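Is the Vusitz table worth the money?

The listing for the Vusitz has 2,934 reviews, and I'd bet half were written before anyone sat down to eat at it. I've had mine since March. It's fine.

Hotow calls the finish "family proof." My family got a ring into it in 2 days, from a mug of tea, and the care leaflet's advice was to buy Hotow's own oil. Assembly was easy, I'll give them that, although the bolts need tightening again every few weeks. 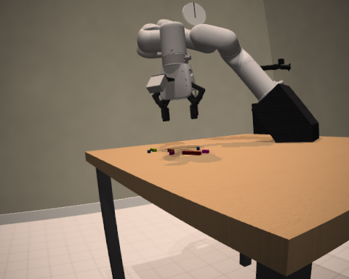
A pale top also shows every crumb and every pen mark, so think hard if you have kids. My sister paid $200 less for her Parisi and it wobbles no more than mine does. Would I buy the Vusitz again? At $100 off, maybe. At full price I'd want a top that can handle tea.

Agata Serra
September 24, 2023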